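White cube shelving for a fruit and veg corner - will it work, and how do I stop everything rolling out?

Posted in: Small shops and village stores

Réka Veres

Hello all, hoping someone has done this before me! I'm helping set up a little produce corner at the back of our village shop and we've been given a big white shelving unit, all square open cubbies. I think it started life holding shoes or books. The owner wants fruit and veg in it, one kind to each cubby, and shoppers going along with a basket and picking things out as they fancy.

I'd planned on sloping crates like everybody else has, so I'm a bit thrown. We opened it up in June with a few bits in to try it and I do like how it looks (the colours really jump out against the white) but I've got worries. The floors of the cubbies are dead flat and smooth, so round things wander. The bottom row is very low down. And I can't decide whether to fill each one up or keep it sparse. We've got a couple of the red plastic baskets with the carry handle and they're fine, though people put them down on the floor right in front of the unit and then stand over them.
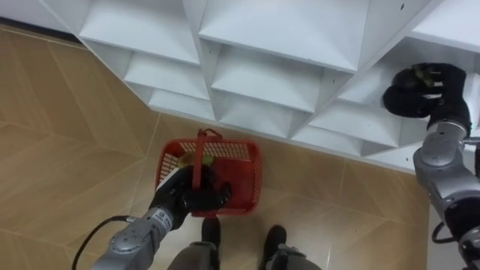

Red basket by the cubbies, one yellow-green thing in it so far.

So, would you keep it? And what do you line the cubbies with, if anything? I've got a budget of 300 for the whole corner and would love not to spend it all on wicker.

Győző Csonka

Get proper crates. Cubes are for shoes.

Fanni Erdős

Oh I'd keep it! We had something very similar at Omimgate for three summers and I was sorry when it went. Long reply coming, get a cup of tea.

First thing, the rolling. Apples are the worst for it if you've only got a few in. What we did was cut squares of that rubbery non-slip drawer liner, the holey kind you get on a roll, and lay one in the bottom of each cubby. White on white so it hardly shows. It comes out and goes in the sink when something leaks on it, and something will leak on it. A roll did the whole unit for us with some left over, and I think I paid 20 for it, but that was a while back so check.

Second thing, sparse or full. I was firmly on the sparse side and my brother-in-law Jenő was firmly on the full side and we argued about it most of one spring. I'd say put the pretty things out sparsely at eye level, and pile the potatoes and onions where they need no help.
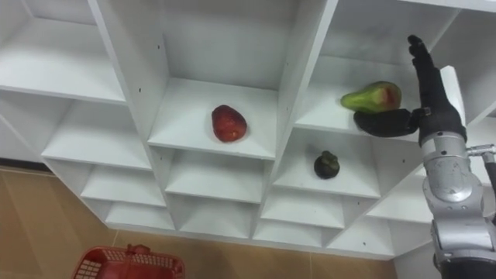 Pears are happiest on their side, by the way. Stand them up and they look lovely for as long as it takes someone to brush past, and then you've got a bruised one by teatime. Anything you only get in now and again (we'd have passion fruit, or a few figs) deserves a cubby to itself with a handwritten card, because people will ask what it is and you'll get tired of saying. Stick the card on the front lip of the shelf with a bit of white tack. And don't put it right next to something that's the same colour.

Do keep an eye on what lives beside what, though. Ripe apples and pears hurry other things along, and open cubbies don't stop that. I kept the salad at the far end of the unit and it lasted better, or I told myself it did.

The other thing is screwing it to the wall. Please do this before anything else! Ours was 900 from floor to top, so not even that tall, and it still shifted when a customer leaned on it to get up.

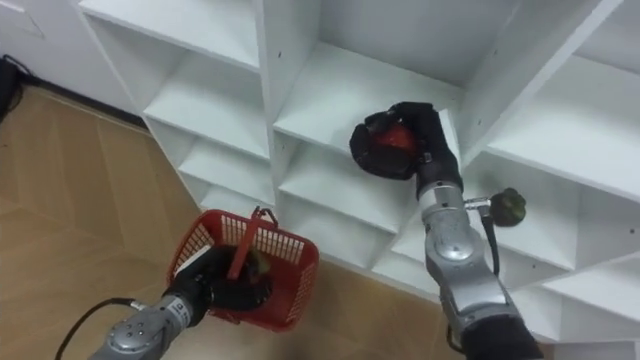 Peppers we kept to one column on the right, and they sold much faster than when they'd been mixed in with the courgettes. I couldn't tell you why. Give them a wipe with a dry cloth when you put them out and they shine up beautifully. Same with aubergines.

For the baskets, I'd put a low bench or an upturned crate at one end so people have somewhere to rest them. Ours got used within the hour. The red ones are good, they rinse out under the tap, just go round and collect them before you lock up or you'll be forever fishing onion skins out of the corners.

Bottom row: heavy things, and nothing that bruises. I had squash and swedes down there - and one autumn around 20 pumpkins, which was too many.

Bjarke Frandsen

Agree with Fanni on the liner and the wall. We do ours with baking parchment as we had loads of it, changed every morning, but it slides about and looks scruffy by lunch so I wouldn't copy me.

One thing to add, wipe the inside corners properly at closing time. White shows every bit of soil and the back corners are where it collects. A dry paintbrush gets it out, then a damp cloth. If there are old screw holes in the boards, fill them before you start, as they hold muck and you'll never get it clean again. Ordinary white filler is fine, leave it overnight and rub it down.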